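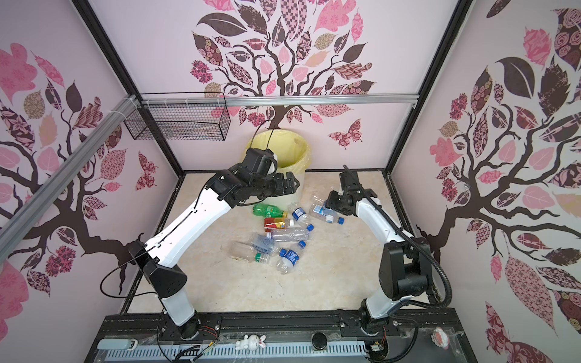

Bottle sorting at the two-arm booth, Bradik workshop.

Living With the Arms: Shop Tips From the Returns Bench

Dedovent takes back empties from 46 lunchrooms, and until May all of them went through human hands, mostly mine. Now the arms do the picking up and I do everything else, which is a longer list than the brochure suggested. These are the tips I'd want taped up by the coffee maker, if the coffee maker still had any wall left.

Drain before you dump. A bottle with an inch of cola in it is a bottle plus a mopping job, and the mopping did not get automated. Caps back on once they're drained, or you'll be finding them under the bench until you retire.

Feed small. The temptation is to tip in a whole sack and go have lunch. Eight or nine bottles spread out will get done sooner than a heap, and you can still eat a sandwich, just a shorter one.

Fold the bag well over the rim. Pull it down farther than looks necessary and tuck the slack on the side away from the arms. A liner that slides into the bin takes the afternoon's work with it. We buy ours by the 200 and the cheap ones split, so pay the extra.

Keep cables off the floor. Zip ties cost next to nothing. Buy a bag of 1,000, snip the tails flush, and your sleeves will thank you. Check the long loops at the start of a shift, with the power off, before you've had time to get confident.
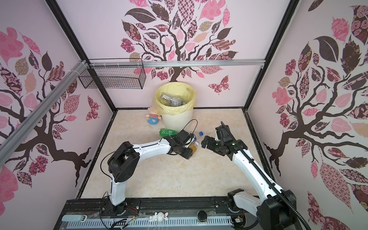 Empty the bin early. Crushed bottles spring back a little and the pile gets taller while you're reading your mail. I go by the clock, every 14 minutes, and the timer on my phone now plays a polka so that I'll get up to stop it.

Wipe the floor with plain warm water and a rag that has been wrung out properly. Marti, the stuff in the purple jug, leaves a shine that makes the clear bottles slide. Save it for the front desk. Lidier is fine on sticky label glue but wants a second wipe.

Now the part about people, which the memo covered in two lines. My wrists are better. My back is undecided, as the full bags still have to get to the dock and they leave on me. The talk went first: four of us used to stand at that table and complain about the same radio station, and now we're at four different ends of the building, complaining by text. If you run a shop, put the break at the same time for everybody. It's free and it works.

Write down the stoppages, too. Time, what was on the floor, what you did about it. Keep the notebook on a string, with the pen on its own string, and use a pen you don't like.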